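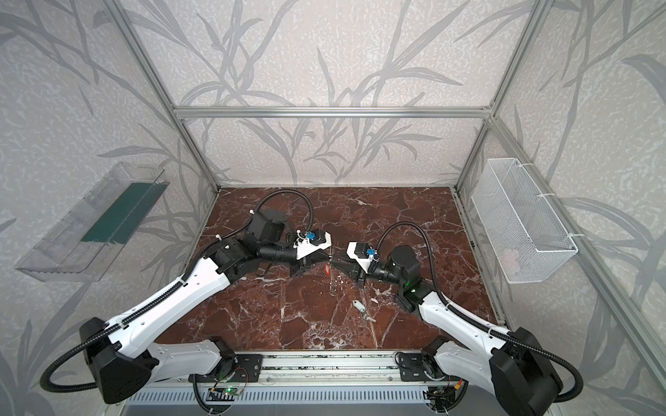
Two-arm cells on the front desk prep line, what changed for you?

wulier_nights
Posts: 200
We got our second two-arm cell at Plustport in June. It does the small mixed stuff that used to be bench work: keys and tags, glassware, the odds and ends that go into the room kits. Before that it was four of us on a bench, and now it's two, with the other two moved to receiving. Same pay so far. I'd like to hear from people who have had these longer than we have. What did your day look like after a year?

gbrandao
Posts: 1042
Glória Brandão here, I run second shift at Paiva. We've had ours a good while. My people went from handling every item to loading, clearing jams and checking what comes out. Less wrist pain, I can say that for sure, two of my older packers stopped wearing braces. The downside is the waiting. You stand there and watch an arm think about a glass tube.

tomk_dock
Posts: 87
"Same pay so far" is the part I would worry about. At my last place the bench job was a grade 3 and the tending job came in as a grade 2, on the theory that the machine has the skill now. Get it in writing before the next review.

gbrandao
Posts: 1042
Ours went up a grade, so it depends on the shop. But yes, get it in writing.

wulier_nights
Posts: 200
Thanks both. Nothing in writing yet. I'll ask on Tuesday.
The waiting is real. We are on a target of 1000 kits a week and the cell is slower than a good packer on anything clear or thin. It does fine on keys if they lie flat.

abena_a
Posts: 311
I do maintenance on the same kind of setup (Abena Addo, Jendari, day shift). Clear parts are slow everywhere I've seen. Lighting helps more than new fingers do. Also wipe the surface down at every changeover. Little bits of white junk end up all over the table between the grippers and no one thinks it's their job, because the bench used to get cleaned by whoever was sitting at it.

tomk_dock
Posts: 87
So now there's an extra cleaning task and two fewer people to do it.

abena_a
Posts: 311
It takes a minute. I'm not going to pretend that's the hardship. What I would complain about is training – we got one morning from the vendor and then a PDF. The operators learned the resets from me, and I learned them by getting it wrong.

gbrandao
Posts: 1042
Disagree a little on the minute. It's a minute if the arms are parked. If you have to stop the cell, log it and restart, it's more, and it counts against the operator's numbers. We had that taken out of the count after people started skipping it.

abena_a
Posts: 311
Fair, ours isn't logged that way.

wulier_nights
Posts: 200
Ours is logged. Adding that to the Tuesday list, along with the grade question. Does anyone rotate people between the cell and the bench? I miss talking to the other two.

gbrandao
Posts: 1042
Every 2 hours. Took a month to get approved. I can send you the sheet we used.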